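About Tronoment

Tronoment tests tap and bottled water for people who want to know what is in it. We take samples by mail and at our counter in Sivesitz, run them in our own lab, and send back a report written in ordinary language. We do not sell filters, coolers, softeners or bottled water, and we take no commission from companies that do.

How we started

The lab was opened by Remzi Sönmez and Sumeya Degefa. Remzi had worked as a bench chemist for a bottling plant, where his job was to check each batch for bromate, nitrate and total dissolved solids. Sumeya had spent years answering phones at a county water office. Callers would read her numbers from a lab report and ask whether the water was safe for a baby or a dialysis patient. Often the report gave no clue, and the lab that issued it would not discuss the result over the phone.

They rented two rooms behind a pharmacy and began with well water, mostly from farms on the Zatbridge road. Bottled water came later, when a customer brought in a case of a store brand that tasted like plastic and wanted it compared with her kitchen tap. We still do that comparison, and it is our second most ordered test. 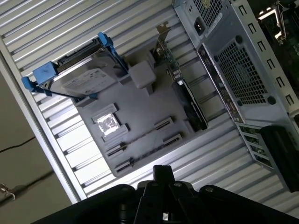

Today there are 13 of us. Five work at the bench, three handle reports and phone calls, and the rest look after sample intake, shipping, billing and the computers.

What we test

The basic panel covers lead, copper, nitrate, nitrite, fluoride, chlorine, hardness, pH and coliform bacteria. It suits most homes on a public supply. Homes with a private well should order the well panel, which adds arsenic, manganese, iron and sulfate. The bottled panel leaves out a few items that matter only in household plumbing and adds bromate and a check of the mineral content against the label.

We can also test for a single item if you already know what you are looking for. Call before ordering, as some single tests need a different bottle. Lead samples should be drawn first thing in the morning, before anyone has run the tap. Bacteria samples go in the sterile bottle with the white tablet inside. Leave the tablet where it is.

We do not test pool water, aquarium water or wastewater. Živković, the lab across the river, does all three, and we are glad to pass your name along.

What the report tells you

Each result is printed beside the legal limit, where there is one, and beside a plain note on what the number means. If a result is over the limit, one of us calls you before the report goes out. If we think the sample was taken wrong, we say so and send a new kit at no charge.

The report will not tell you which brand to buy. People ask us this every week. Two bottles from the same store shelf can come from very different sources, and one of them may be treated city water. Both can be perfectly fine to drink. Our view is that you should know the source and the numbers and then go by taste and price.

Records and computers

We keep every result so that customers can compare one year with the next. A well owner who tests each February can see nitrate creeping up long before it reaches the limit. The records stay on our own machines in the building, and we look after those ourselves. Old results can be sent to you by mail or email on request. We do not share them with a landlord, buyer, neighbor or insurer unless you ask us to in writing.

Groups and schools

Tenant groups, schools and childcare centers can order kits in bulk. The largest order we can take at one time is 200 bottles, and we ask for some notice so the bench is free when they come in. Sumeya plans these jobs herself and will walk the building with you to choose the taps.
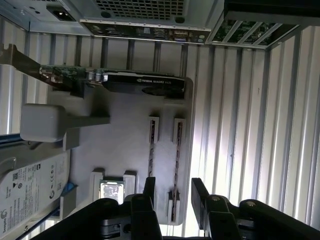
Schools get the same report as everyone else, plus a one-page summary that can go home to parents. We also send the results as a spreadsheet file, which opens on any ordinary desktop computer. A few principals have asked us to hold back the full table and release only the summary — we don't do that. Parents who ask should be able to see both.

Visiting us

The counter is open on weekdays from 8 a.m. Bacteria samples have to reach us within a day of being drawn, so please don't mail them after Thursday. Other samples can wait over a weekend in the refrigerator. Parking is behind the pharmacy, and the bell is on the left side of the door.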